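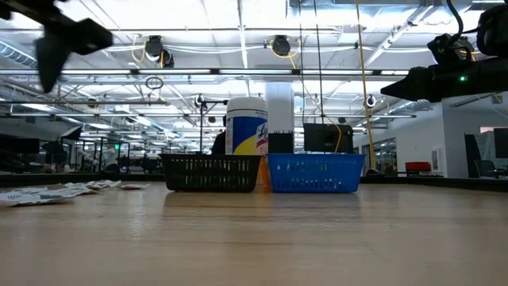
Sorting means putting things into groups. To sort, you need two decisions: what the groups are, and where each group will go. A basket is one of the simplest tools for the second job, as it gives a group an edge. Anything inside the edge belongs, and anything outside it does not. Two baskets side by side on a table, one black and one bright blue, make two groups possible, and the difference in colour lets you tell them apart without reading a label.

What is a rule?
A sorting rule is a sentence that tells you which basket to use. "Pencils go in the blue basket" is a rule. "Nice things go in the blue basket" is a poor rule, as two people may disagree about what is nice. A good rule gives the same answer whoever is using it. You can test a rule by asking a friend to sort the same objects after you. If the results match, the rule is clear. If they differ, look at the objects that moved and change the words.

Properties
The things you can sort by are called properties. Colour, length, shape, weight and material are all properties. So is use, meaning what the object is for. A wooden spoon and a wooden ruler share a material but have different uses. They would be together under one rule and apart under another, although neither object has changed.

Why do the baskets have slots?
Many plastic baskets have rows of narrow slots in the sides. Slots use less plastic than a solid wall, so the basket is lighter. They let air through and they let you see a little of what is inside. They also set a limit on size. A paper clip or a small bead may slip out through a slot, so very small objects need a tub with solid sides and a lid.

Most baskets are made by injection moulding. Plastic is heated until it flows, pushed into a metal mould and cooled until it is hard. The same mould can make a black basket or a blue one. Only the colouring mixed into the plastic is different.

The object that does not fit
Sooner or later you will pick up something that obeys neither rule. Suppose one basket is for pens and the other is for pencils. A rubber is neither. There are three ways to deal with it. You can add another basket, you can widen a rule ("pencils and things used with pencils"), or you can keep a separate place for leftovers. Libraries, museums and shops all use the third method. The leftover group is often called "miscellaneous", which means mixed. If it grows larger than the others, the rules need work.

Splitting a big pile
With two baskets you can still make more than two groups. Sort the whole pile once. Then empty one basket and sort its contents again with a new rule. Each time you split, the groups can double: two, then four, then eight, then 16. This is called a branching key. Scientists use one to name plants and insects.

Try it
Collect 22 small objects from one room. Ask an adult before you take anything from a kitchen or bathroom cupboard, and leave medicines and cleaning products where they are. Write a rule for each basket, sort the objects, and write down any that would not go in. Then tip everything out and sort again by a different property.

Words to know
Property: something about an object that you can check.
Rule: a sentence that says which group an object joins.
Miscellaneous: the group for objects that fit no other.

Text by Rogério Quintana for Plilliteo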